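Household chore robots

A household chore robot is a machine meant to do the ordinary work of a home, such as fetching, tidying, wiping, folding, loading a dishwasher or opening and closing doors, with little or no help from the people who live there. The phrase usually leaves out single-purpose appliances like the robot vacuum, which does one job on one kind of surface and does it quite well, and is kept for machines with at least one arm and some sort of hand. Whether such machines can do household work yet is a question that comes up every few years, and the fair answer has been for some time that they can do parts of it, slowly, in rooms they know.

Background

People have been promised a mechanical housekeeper for a very long time, and it is easy to see why the promise keeps coming back (few of us would miss the laundry). Factory arms became common long before anything similar was tried in a kitchen, and the reason lies in the room more than in the arm. On a shop floor the part arrives in the same spot, facing the same way, under the same lamps. In a home the mug is on the counter on Wednesday and under the couch the next morning, and the couch itself may have moved.

Training and simulation

Much of the learning is now done in simulated rooms, where a robot can attempt a chore over and over without wearing out a hinge or frightening the dog. These rooms are built from simple shapes with brick, wood and tile patterns laid over them, and the robot's view of them can be surprisingly plain, often little more than its own gripper and whatever surface lies beyond it. 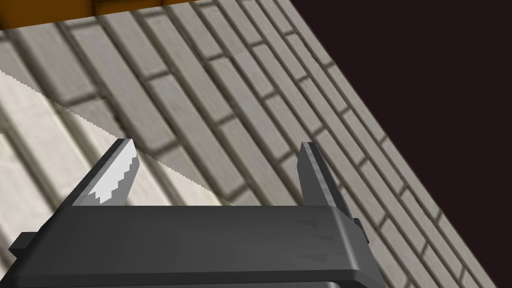 A simulated room is cheap to rearrange, and that matters a great deal to the people doing the work. The Wiltlow chore set, a collection of practice tasks used by several small labs, contains 3817 attempts spread over 71 tasks, from closing a drawer to carrying a bowl across a room without tipping it. Doors take up a generous share of the list. They are heavier than they look, they swing on a fixed path, and a gripper that pulls a little off that path ends up fighting the hinge.

The trouble with simulation, as everyone in the field will cheerfully tell you, is that it flatters the machine. Friction is simplified, cloth is hard to imitate, and light behaves better than it does in a real living room at four in the afternoon. Hard shadows can be rendered, and are, but the smears, glare and dust of a lived-in house are much harder to come by.

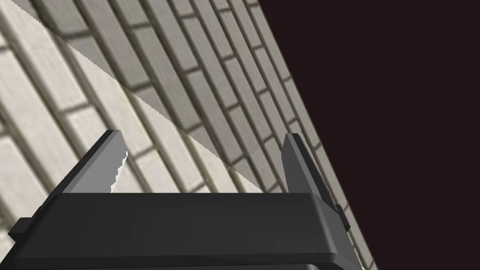

By the Sandley Household Technology Desk
Contributing editors, Home and Workshop section

Hands and grippers

Most chore robots carry a two-finger gripper in place of anything like a human hand. Two fingers are sturdy and inexpensive, and they are easy to reason about, with one opening and one closing motion. They manage boxes, bottles and many handles. They do less well with a fitted sheet, a wet sponge or a single sock, and a good deal of patient work has gone into softer pads and better touch sensing to make up for it.

The Jolix arm, sold mainly to workshops, is a typical design of this kind. It was made for moving parts between bins, and its owners have since tried it on sweeping up, sorting hardware and holding doors for carts, with mixed results. Users tend to be happiest when they give it one chore and leave it there.

Two arms

A second arm helps more than one might expect. One can steady while the other moves, and a jar or a pair of door leaves becomes a far more reasonable thing to ask of a machine. The cost is in planning, as the arms must keep out of each other's way while the body stays close enough for both to reach.
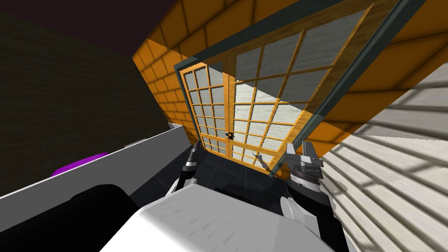 A simulated two-armed robot with both arms angled toward a pair of French doors.

Progress in the home

The Lombardi trial placed 2 robots in furnished apartments for 4 weeks and asked them to clear a table and put away groceries each evening. Both managed the groceries on most nights when the bags had been set down in the usual place. Clearing the table went less smoothly, mainly on account of thin plates and paper napkins, and the residents generally finished that part themselves.

Shop-floor chores are further along. Moving bins, feeding a machine and stacking cartons are all done by robots every day, though a person is commonly nearby to free a jam. Tidying at the end of a shift, with its odd scraps and tools left anywhere, remains mostly a human job.

See also

Gripper design
Mobile manipulation
Robot vacuum
Simulated training rooms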